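Tason lab teaches robot arms to stack by hand

November 13, 2022

Robot arms at the Tason workshop in Alvarado are learning to handle wooden blocks the way a kid would, with somebody guiding them through it again and again. The team has now recorded 498 demonstrations, and it wants 800 before training starts on the full set.

Operators switch between two ways of teaching. For slow moves they take hold of the arm and lead it through the motion by hand. For everything else they steer it remotely, watching the gripper and making small corrections as they go. 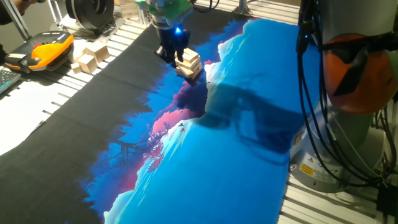

"The first time you feel the arm follow you, you just grin," said Mirjam Hendriks, who leads the project. "Then you mess up the grip and have to start over, and that's fun too!"

New operators get 3 practice sessions before their runs count. Jennylyn Dela Peña, who joined in April, likes remote control best and says the hard part is letting go of the blocks cleanly.

Failed runs are saved as well, in a separate folder, so the team can compare them with the good ones later. Next up is a harder job that needs 2 arms working together, and Hendriks has already started sketching the moves.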